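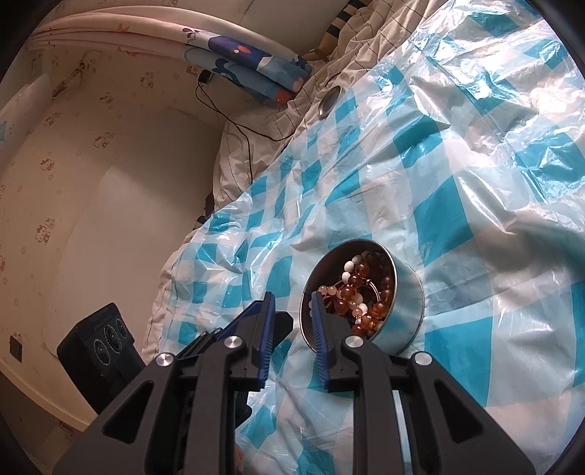

A small round tin on the bed.

I'd been trying to pin down Henok Ejigu for weeks before he rang me from the car park at Rimbridge, engine running, and said he had an hour if I didn't mind the sound of someone eating a sausage roll. I did not mind at all! Henok has scored and charted junior baseball around Skulasdale for longer than most of the current players have been able to hold a bat, and I've wanted to get him talking since I started this site.

He didn't grow up with the game. His older cousin played, badly by all accounts, and Henok was dragged along on weekends to make up numbers in the dugout.

"They handed me the scorebook because I had neat handwriting," he says. "That was the whole interview process. I didn't know what a fielder's choice was. I think I wrote 'confusing' in the box."

He still has that book. He has all of them, 156 in total, in tubs under the stairs, and he knows the number because his daughter made him count when they moved house. (She wanted them gone. They came along.)

What I really wanted to ask about was the pitching charts, as anyone who has coached against Skulasdale knows about the pitching charts. Henok logs every pitch by hand, type and location and result, and then types it up at the kitchen table the same night. Last season he got through 2,531 pitches for the under-16s. The season before it was 2,596, which he puts down to one very long extra-innings game at Plevico Park and a left-hander who couldn't find the zone.

"Lovely kid, terrible afternoon," he says. "I ran out of columns. I was writing up the side of the page like a ransom note."

I asked whether he'd thought about using one of the apps. Plenty of clubs have gone that way, and there's a fair bit of grumbling on the sidelines about who gets stuck holding the tablet. He has tried two, he tells me, and he'll try another when someone makes one he can read in full sun.

"I've got nothing against them. The young fella at Tefera does the lot on his phone and his stuff is better organised than mine. But when I write it down, I remember it. You could ask me about a changeup from three years ago and I'd probably see the page."

So I tested him, obviously. I picked a semi-final I'd been at myself and asked what the last out was. He had it straight away: a slow roller to second, on a curve that didn't do much. I'd remembered it as a line drive. I checked when I got home and he was right, which was a bit humbling for someone who writes about this stuff.

We got onto how the kids themselves use the charts. Some of them never look, he says, and he doesn't push it. Others turn up at training wanting to know their first-pitch strikes before they've even got their cleats on. He reckons the catchers are the keenest readers, and he'd like to see more of them calling their own games.

"At fifteen, sixteen, let them have a go. They'll call three curveballs in a row and get belted over the fence, and then they'll come and ask me what the bloke had been swinging at. I've got that written down! That's a good chat to have."

Does he ever get sick of it? A long pause here, possibly the sausage roll.

"The cold nights, yeah. And doubleheaders when both coaches want their numbers by dinner. I told my wife I'd have a year off and then I went down to watch in April and took a pencil, so that was that."

He'd like to train up another scorer or two this year, and if you're in the Skulasdale area he's happy for you to come and sit with him at a home game. You don't need to know the rules inside out. He'll lend you a clipboard, and he's got plenty of views on erasers.

I still had a page of questions about the old Rimbridge diamond and the famous drainage problem in right field, but by then someone was tapping on his window wanting the lineup cards. We'll do a second part once the season settles down.

Posted 1 March 2025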